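**Budget check: hand-held grippers for cafe and lounge tasks**

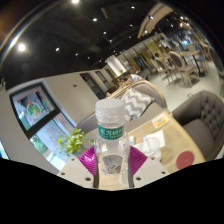
*Bottle held upright, white fingers, magenta ridged pads. Tabletop task, lounge seating.*

**qpruvost** - Sunday, June 30, 2024
Planning the July order. Current request is 5 hand-held grippers, plus spare pads. Vavino quotes 378 per unit without the camera mount. Pads are sold separately at 70 a set. Quentin Pruvost, Hervieu site, if anyone wants to compare quotes by mail.

Questions:
- How many pad sets per gripper for one quarter?
- Same ridged pad for PET bottles and drinking glasses?

**jundden_ops**
Two sets per gripper. We budget pads as a consumable and fingers as a repair item. Keep them on separate lines or purchasing will merge them and you lose the pads.

**tirico_bench**
Disagree on two. Pad life depends on the object list. Thin-wall bottles are easy on the ridges, textured caps are not. Log cycles for a month on one set, then order.

**jundden_ops**
A month of logging puts the order past the July cutoff. Pads are cheap next to a stopped shift.

**dnavickas**
Ridged is fine on bottles. For glasses I would price a softer flat pad as well. Also ask Vavino whether the finger panels ship with all the screw holes tapped. Ours did not, and that was almost a day of shop time per batch.
- Deividas

**qpruvost**
Tapping wasn't in the quote. Will ask. What about cutting the order to three units and putting the difference into spare fingers?

**tirico_bench**
That I would support. Five units only make sense with five operators scheduled.

**qpruvost**
Four scheduled, one tentative. Revised request: 4 units, 2 pad sets each, one flat set for the glass trial. Finger spares wait for the tapping answer.

**jundden_ops**
Get the pad lead time in writing too. Ours was quoted separately from the grippers.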